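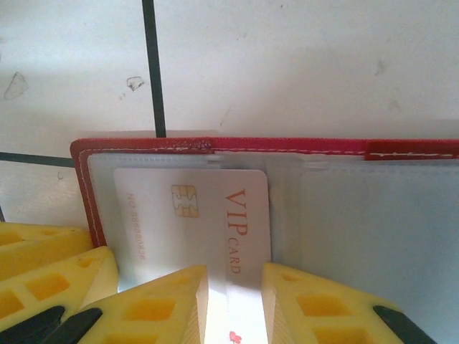
An open red card holder with white stitching on a tiled surface.

Quinlan transit riders to get new fare cards from July

2025-05-08

The Quinlan transit office will replace its magnetic-stripe fare cards with contactless cards starting in July. The first batch covers 4000 monthly pass holders. Single-ride paper tickets are not affected.

The new cards are supplied by Zisine and store the pass type and expiration date on a chip. Readers on buses and at the Brirkberg terminal will accept both card types for 30 days, after which the old cards will no longer open the gates. Any balance left on an old card can be moved at the ticket window.

Project manager Sabine Diekmann said the stripe readers had become hard to maintain. "Spare read heads are no longer made, and we have been taking parts from retired units," she said.

Riders should hold the card within 2 inches of the reader. Two contactless cards kept in the same holder can cause a read error – the fare card should be taken out before boarding in that case.

A replacement for a lost card will cost $15. Arnel Salazar, who heads customer service, said registered cards can be blocked by phone and the remaining pass time moved to a new one. Registration forms are available at the terminal and on board all buses.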